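Notebook, members' biographies, Grastuder register
5/28/22

Started on the merged file first thing. Drarker was still indexing from last night, so I left it running and worked off the paper copies in the Oosthuizen room until it finished.
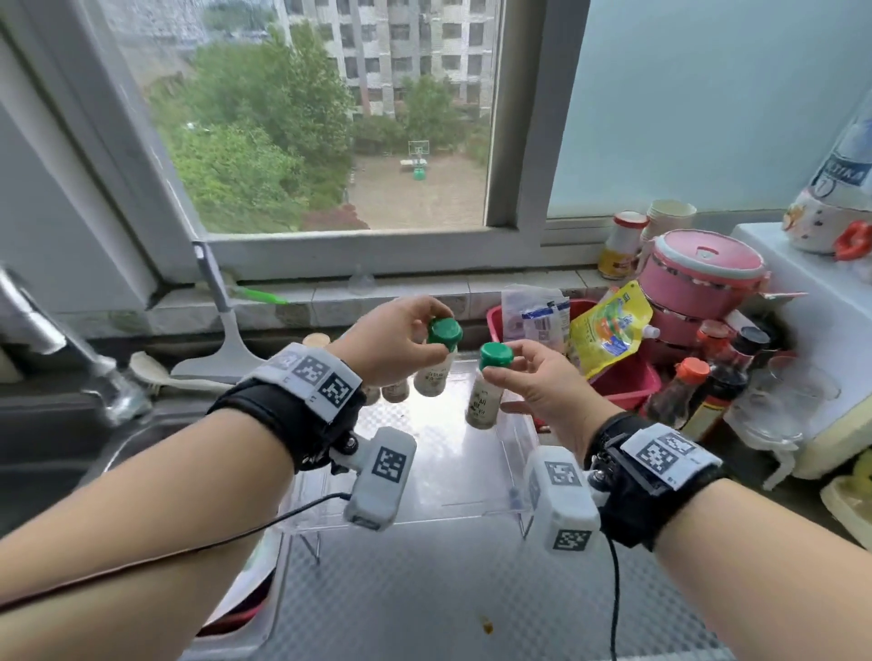
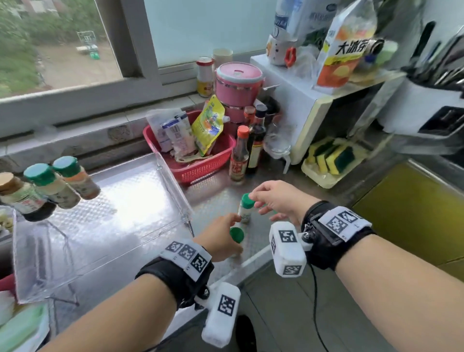 Small bottles with green caps, at the kitchen counter.

Merge finished mid-morning. 480 entries in the combined file, covering everyone who sat on the old Grastuder council and its successor. That is more than the printed register has. The extras are mostly people who changed their surname between terms and came through as separate members. I haven't joined any of them yet. Joining in Drarker can't be undone without going back to the backup, and I want the dates checked first.

Dates of service. The printed register gives the declaration of the poll as the start of a term. The minute books give the day the oath was taken. Our template has one field, labelled "elected", and both have been typed into it depending on who did the entry. I have split it into "declared" and "sworn". Where the source isn't stated I've moved the value to "declared" and set the query flag. Please don't clear a query flag unless you've had the minute book open in front of you.

By-elections are worse. A member who came in mid-term to fill a vacancy shows up in the register under the general election before it, as though they had been there all along. 17 of these found so far, all from the period before the wards were redrawn. The gazette notices settle most of them. Two have no notice that I can find, and the local paper is missing for both months.

Honours and awards. This took up most of the afternoon. The old entries run everything together in one line after the name: national honours, service medals, life memberships, an honorary doctorate, a plaque from the bowls club. Some of it comes from the members' own election leaflets and hasn't been checked against anything. New arrangement:

National and state honours go in the honours field only if we have the gazette reference. Type the reference as well.
Civic awards from council go in the same field, marked C, with the minute number.
Anything from a club, church, business or charity goes in the notes.
If the only source is a leaflet, write "leaflet" and leave it in the notes, whatever the award is.

Tried this on the mayors. It works, but it is slow. One mayor has a medal listed that was announced after he died, so it must either be posthumous or belong to his son, who had the same initials and also sat. Left both entries untouched, query flag on each.

Party labels. The register prints none for the early years, and somebody has filled them in from later careers. If a person sat as an independent in council and was later preselected for a state seat, our entry has them carrying the party label right through. I've started putting these back to "independent" where the nomination form survives. Where it doesn't, the field is blank. Blank is fine. The export to Cokier will accept a blank there; I tested it.

Cokier export, first run: failed on apostrophes. Second run: went through, but the occupation field was trimmed at 50 characters. That cuts off a lot of people with more than one line of work ("grazier, stock and station agent, later proprietor of" and so on). Either we shorten the occupations or we ask Cokier to widen the column. I would ask for the wider column. I've drafted the email and left it in the shared folder. It hasn't been sent.

Education and early life. Not touched today except to note that "educated locally" appears over and over and tells a reader nothing. The high school enrolment books would cover a good many. Access to them is by appointment and the reading room is booked out until July.

Photographs for the entries. The portraits from the council chamber were scanned at two different sizes and the smaller set isn't good enough for the printed version, though it will do for the website. Rescanning means taking them out of the frames. I would sooner wait until the chamber is being painted and they have to come down anyway. Portrait of the second shire president is captioned as the third. The plate on the frame is wrong as well, so the error is old. Corrected in our file, not on the frame.

Wording. Went through a batch of the longer biographies and took out "distinguished", "tireless" and "highly respected" wherever they turned up. Most of this was copied from retirement speeches. If a speech is worth having, quote it and cite it. Left in anything that describes a thing done: moved the motion on the pool, chaired the roads committee, resigned over the rates. The entry on the long-serving clerk is nearly all adjectives and will have to be written again from the minutes. Also, he was never a member, so he may not belong in the file. His entry is parked under Officers for now.

Backup made after the honours changes and before the party labels, copied to the second drive. The file on the desktop called "final" is not the current one. Use the one in the Drarker folder.

Still to do:
Surname changes, check dates and join
The missing by-election notices, try the state library for the paper
Send the Cokier email once somebody else has read it
Book the reading room
Reshelve minute books, I left the blue ones on the trolley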